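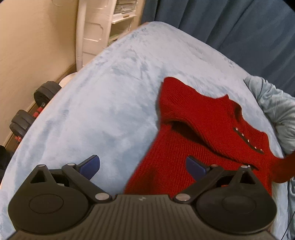

Red rib knit laid out on a light-blue plush blanket.

Rib cuffs and hem growing after every wash – fiber, gauge or drying?

Posted by Gráinne Foley in Knitwear Care and Repair
Viewed 3778 times

I have a ribbed sweater that gets longer each time I wash it. The label says 55 percent cotton, 45 percent acrylic, machine wash cool, do not tumble dry. The brand is Carkell. I have been washing it on the delicate cycle in a mesh bag with Asetti liquid, then hanging it over the shower rail until it dries.

The body is now longer than it was in May when I bought it, and the cuffs no longer grip. The width has not changed much. The ribs look flatter than they did. I have a 2x2 rib hat in pure wool that has been washed the same way for years and it still springs back, so I assumed rib was rib.

What I would like to know:
Is the damage permanent?
Would a short spell in the dryer pull it back, in spite of the label?
Does spin speed matter? My machine (an Ematel, older model) goes down to 400 but the delicate cycle defaults to 800.

I would prefer not to cut and re-knit the cuffs, but I can if there is no other way.

Clodagh Buckley
Member, 1874 posts

The rib is not the problem. The hanging is.

Rib stretches sideways because the knit columns sit forward and the purl columns fold back behind them. When you pull the fabric across, the folds open. When you let go, the yarn has to push them closed again. Wool does this well since the fiber has crimp and some natural spring. Cotton has almost none. It also takes up a lot of water, so a wet cotton blend sweater hung over a rail is carrying a good deal of extra weight, all of it pulling on the stitches above. The loops lengthen and the fabric dries in that shape.

Your hat has much less fabric below the point it hangs from, and it is wool. It is not a fair comparison.

To get some of the length back:

Soak the sweater in cool water for half an hour. Do not wring it. Lift it out with both hands under it, so that no part hangs.
Press it in a towel, then roll it in a second dry towel and lean on the roll.
Lay it flat on a rack or a dry towel. Push the fabric up toward the shoulders with your palms until the length matches a sweater that fits you. Measure it, do not judge by eye.
Squeeze the ribs together sideways at the cuffs and hem. They should look narrower than you want them when worn.
Leave it alone until it is fully dry, then turn it once and give the other side a few hours.

You may need to do this twice. I would expect the body to recover most of its length and the cuffs to recover less.

On spin speed, a spin in a mesh bag does less harm than people think. The garment is pressed against the drum and the bag limits how far it can move. A higher spin takes out more water, which leaves less weight in the fabric afterward. I use 800 for cotton blends and dry flat.

Knut Voß
Member

Put it in the dryer for ten minutes. Worked for mine.

Róisín Ó Gríofa
Moderator

I would be careful with the dryer answer. It can work on all-cotton rib, where heat and tumbling shorten the loops again. Acrylic is different. Once it gets hot enough while damp, it relaxes and goes limp, and that change cannot be reversed. At 45 percent acrylic the risk is real, and the label already says no. The same applies to steam. Hold the iron well clear or do not use it at all.

I agree with the rest of what Clodagh wrote, with one addition for the cuffs. If blocking does not bring back the grip, run knitting elastic through the inside of the purl columns. Use the thin clear kind, thread it on a blunt needle, and work two or three rounds spaced half an inch apart. Try the cuff over your hand before you fasten off. Ní Bhriain sells it on small cards and one card will do both cuffs. It takes an evening and can be pulled out later if you decide to re-knit.

Store it folded. A hanger will undo the work, more slowly than the shower rail did but in the same direction.

Edited 8th August to correct the elastic spacing.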